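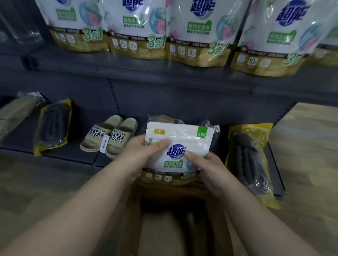 Photo: Mio Hosoda, for the Plosero Handbook of Small-Store Automation

Budgeting for shelf-stocking equipment
From the Plosero Handbook. Entry maintained by Rocío Montecinos.

Budgeting for shelf-stocking equipment is the planning a store, stockroom or small warehouse does before it buys or leases machines that move goods between cartons and shelves. The term covers the arm or mobile unit itself, the gripper, the shelving changes, software, floor work, training, spare parts and the hours of the people who keep stocking by hand while the thing gets set up. I've been through it twice as the person holding the spreadsheet, so this entry leans on that (other editors are welcome to add to it, and Renato Dimaculangan already has, under Leasing).

Also called: restocking capex, pick-and-place budgeting, "the robot line" if you work with my old accountant.

Scope

I'm sticking to light goods here: pouches, boxes, bottles, shoes, anything one person can lift without thinking about it. Pallet handling has its own entry and its own much scarier price range. I'm also leaving out price-label systems, although salespeople love to bundle them in.

Start with the goods

Every useful budget I've seen starts with a list of what gets handled. Go and look at a mixed rack. A stand-up pouch of laundry capsules has a glossy face, and the small size fits between two hands with the thumbs across the front. One shelf down you may have slide sandals sitting bare next to slippers wrapped in shiny clear plastic, and all of it has to be priced as work for the same machine! Clear wrap throws reflections that confuse cheaper cameras, and pouches sag, lean and hide behind each other.

At the Bermúdez stores we listed 391 different items for the pilot shelves. Cayetano Sotomayor sorted them by packaging type, ignoring what was inside, and that turned out to be the sheet everybody kept asking for. His headings were stiff box, bottle, stand-up pouch, wrapped soft item, bare soft item and "other, sorry." The last one was longer than anyone wanted.

I'd suggest doing the sort before you request a single quote. Vendors will happily quote on boxes if you let them, and then the pouches come back as a change order.

Sizes of the same product

Keep these on separate lines. A brand that sells a large pouch and a small one in matching artwork looks like a single product to a buyer in a hurry, but the grip width is different, the weight is different and the vision software may need its own sample pictures for each. We missed this the first time and paid for extra setup days.

Main cost lines

Machine. Usually the biggest number and the easiest to get. Ask for the price with the controller, the stand and the safety scanner included, because a bare arm price tells you very little.

Gripper. Budget for more than one. Suction cups do nicely on stiff boxes and get moody on crinkly film. Fingered grippers handle pouches better but need room on both sides, and a tightly packed shelf doesn't have any. Our second gripper was a Foltance soft-finger set, and I should have put it in the original request instead of begging for it in October.

Shelving. Perforated back panels with movable brackets are kind to your budget, since you can change the spacing between shelves without buying new racks. A low shelf close under another one is a headache for any arm that reaches in from above. Measure the gap with the goods standing in it.

Carton handling. Somebody or something has to open the box. In every store I've worked with it was somebody, and the hours belong in the plan. An open carton is also a dark hole as far as a camera is concerned, so I now include a lamp over the unpacking spot (cheap, and I never once got an argument about it).

Floor. Wheeled units care about thresholds, mats and loose planks. Walk the route with the vendor.

Software and item setup. Often priced per item per year. Multiply it out yourself with your own item count, then do it again with the seasonal range added.

Training and slow weeks. Put in paid time for staff to learn the unit and for the period when stocking is slower than before. Ours lasted 12 weeks. The vendor's plan had said less, and I won't name them because they were very decent about it afterward.

Spares. Suction cups, finger pads, a cable set, a battery if it rolls. I keep this as its own line so it can't be quietly eaten by something else.

Timing the hand work

You can't say what a machine saves until you know what hands do now. Valeriano Echevarría timed ours, and his method is simple enough to copy: pick one rack, pick one ordinary morning, and write down when a carton is opened and when it's flattened. Don't use a delivery day, and don't use Saturday. He logged 68 cartons before he was willing to give me an average, which I grumbled at and later appreciated a lot.

Watch for the small extra motions too. People turn a pack so the logo faces out, push the back row up, pull a leaning pouch straight and move a stray slipper along, all without being asked. If your machine will only place items, somebody still has to face the shelf afterward, and those minutes stay in the payroll column.

Buying, leasing and borrowing

Buying makes sense when the shelf layout is settled and you have someone in-house who likes fixing things.

Leasing costs more over the full term and lets you hand back a unit that hates your packaging. (Renato adds: read the clause on grippers. In the Prarnholm lease, worn finger pads counted as damage, and we argued over that for two whole meetings.)

Trial periods are worth asking for every single time. Send your own goods to the demo — real ones, with the awkward wrapping left on. I send a mixed carton of pouches, shoes and one thing I know will be trouble.

Contingency

I hold back a slice of the total for surprises and release it only in writing. How big a slice depends on the packaging sort: a store that's mostly stiff boxes can go thin, and one with lots of film and pouches shouldn't. On the second project we spent up to half of ours on re-spacing shelves alone, and I was very glad to have it.

Common mistakes

Quoting on the easy goods and assuming the rest will follow.
Leaving carton opening and flattening out of the labor count.
Forgetting that suppliers redesign their packs, sometimes in the middle of your pilot.
Buying the machine in one budget year and the gripper in the next.
Measuring shelf gaps on an empty rack.

See also

Gripper selection; Pouch packaging; Shelf facing; Pallet handling; Pilot stores

Talk page note: Mio asked whether footwear should get its own cost line. I think yes, at least for wrapped pairs, and I'll split it out once I've found my old figures.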